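We use cookies to remember your preferences and to measure how this site is used. By continuing, you accept our cookie notice.

Collecting simulated examples for an oven task: how should we divide the episodes?

Posted in February by Cường Kiều

I write on behalf of a small group at Moltent which has been asked to prepare examples for a learning system in simulated kitchens. The task is to operate a countertop toaster oven: the arm must approach, deal with the door, work at the rack and withdraw. An operator steers the arm by hand controller, and every attempt is recorded with the joint positions, the gripper command and the views from the virtual cameras.

At present we hold 187 episodes. Of these, 23 have been marked as failures by the person who recorded them. The remainder were accepted, although our acceptance rule was written in some haste and says only that the arm must finish clear of the oven.

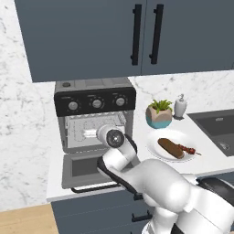
The difficulty lies in the middle portion of each episode. Our operators reach the oven opening in quite different ways. One prefers to come in low over the open door, another raises the forearm first and descends, and a third pauses for several seconds to correct the wrist before moving further. All of these may end well, but a model trained on the whole set hesitates at the opening and sometimes reverses.

I should be grateful for guidance on three points. Should each episode be cut into stages, with the door and the rack recorded separately? Should the pauses be removed? Finally, is there any value in keeping the failures? We use the Dodiveck recorder, which permits labels to be added after the event but does not permit an episode to be split without exporting it.

Replies are listed with the oldest first.

Ninh

I would advise against splitting the recordings themselves. Keep every episode whole and add stage labels with a start and an end time. Once files have been cut, it is laborious to restore the passage between one stage and the next, and in our experience that passage is where a trained model most often goes wrong. A loader can always select the portion it requires.

On the matter of approach, three styles in one set need not be a fault. Some training methods average between them, which yields a path that no operator would have chosen, while others can represent several distinct paths and will cope. You do not say which method you are using. If it is plain regression from camera view to joint movement, I would agree on one approach in writing and record a fresh batch to it before altering anything else. Fifteen episodes from each operator would be sufficient to show whether the hesitation diminishes.

Pauses should be treated with care. A long stillness at the beginning or end may be trimmed without loss. A pause at the opening is different: the view hardly changes, the recorded action is nil, and the model learns that the proper response to that view is to remain where it is. We shorten such pauses to a few steps - we do not remove them entirely, as the joint positions on either side must still agree.

The acceptance rule also needs attention. An arm may finish clear of the oven having done nothing of use. In simulation you have the state of every object available, so the rule can test the angle of the door and the position of the item on the rack at the final step. I would run the revised rule over the full set before relying on the present count of failures.

Vovgate

Delete the failures. They only confuse matters. We had the same trouble with a drawer task and it went away after we recorded more.

Ninh

With respect to the reply above, I would retain them in a separate folder, clearly labelled and outside the training set. They are useful for checking that an automatic success test gives the correct verdict, and an episode in which the operator makes a slip and then recovers may be worth promoting. We have 9 of that kind in our own collection and they proved helpful near the door hinge.

It would also be prudent to vary the starting position of the arm and the placing of the objects on the worktop between episodes. If the kitchen is identical throughout, the model may perform well in that one arrangement and poorly elsewhere.

Cường Kiều

Thank you. The method is indeed plain regression. We shall agree a single approach, revise the acceptance rule to read the door angle, and leave the existing files uncut. I will post the results under this heading once the new batch has been trained.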